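Sarmīte Priedītis
26th September

A short thread on dice, fairness and why most home tests of a die tell you very little. Prompted by an argument at our games club over a set of Pernico six-siders.

1/ A fair die is one where each face comes up with probability one in six over the long run. The trouble is the phrase "long run". Most people mean an evening.

2/ Take 30 rolls. The expected count per face is five. Getting nine sixes in 30 looks damning, but a perfectly fair die will give you some face that high fairly often. You picked the face after seeing the result, and that matters.

3/ The usual tool is the chi-squared test. For each face, take the observed count minus the expected count, square it, divide by the expected count, then add up all six. Compare the total with 11.07 if you want the standard five per cent level.

4/ Five per cent means that one fair die in every 20 will fail. Austra Kütt tested a bag of 50 at the club in June and rejected 2. That is what you would expect from a bag with nothing wrong in it. 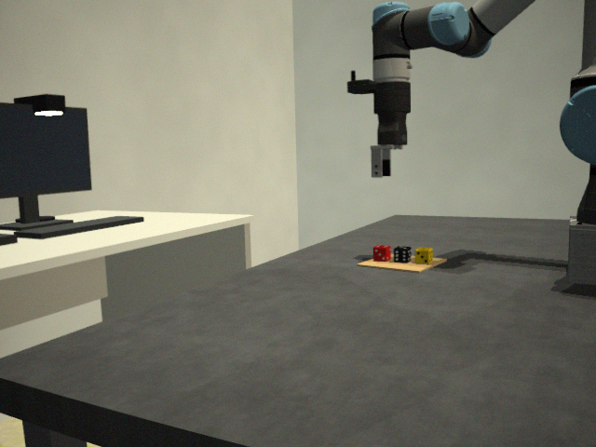
Red, black and yellow, pips showing.

5/ Physical causes of bias, in the order I would check them: unequal edge lengths, rounded corners that don't match, air bubbles inside the plastic. Drilled pips come last. The material removed from the six side is very small.

6/ Callipers will find the first of these faster than rolling will. Measure all three axes. If one is short, the two faces at the ends of that axis will come up more often, because the die is flatter that way and settles on them more readily.

7/ The salt water float test only shows an off-centre mass. A die with one short axis and even density passes it without trouble. Tharindu Bepari disagrees with me on how useful it is – he is welcome to reply.

8/ Rolling method counts too. A die dropped from a low hand onto felt keeps some memory of how it was held. Use a cup, a hard surface and a wall to bounce off, and write down every roll, including the ones that land on the floor.

9/ For the record, the Pernico set measured square on all three axes. Rolling results to follow when Ülle Juška has finished typing them in.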